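5 February 2022

Second week with the hand-held grippers, and most of the hours have gone into the fingers.

## Fingers

The plates are the third set I've cut since December. The first two flexed too much near the tip, so I made the new ones wider and kept the triangular windows to save weight. Each pair takes me an evening, mostly filing. The pads came from Flonetti and the rest of the hardware from the Midberg surplus counter, where I also picked up a bag of 254 screws that I'll never get through.

I did the bench work at the Bronside workshop, but I've been testing at home. A bench is flat and hard and tells you very little about cloth. A puffer jacket on a plush blanket is a much better test - the quilting gives the pads a ridge to close on, and everything underneath is soft too. 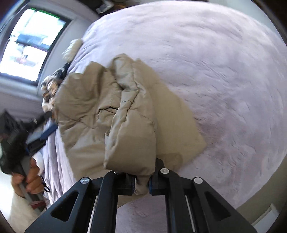 ## Things to fix

- The trigger spring is too stiff. After an hour my hand is sore, and Lindalva Leite, who has smaller hands than me, gave up sooner. I've ordered a lighter one.
- The two handles don't match. I'd like them to be the same colour and diameter before I build any more.
- Logging stops at 2,000 grasps per file. I'm at 1,572 in the current one, so that needs sorting this week.
- Thin fabric is still hard. Tea towels are fine if I go for a hem, but a bedsheet slides out from between the pads if I pull at an angle.

## Next

The arm these fingers are meant for is still in pieces at Bronside. I've been calling it Yule, as I bought the motors over the holidays. The base is bolted down and the shoulder turns, but the wrist bracket has to be redrawn to suit the wider plates. I'll post the drawings once I've cut one and it fits.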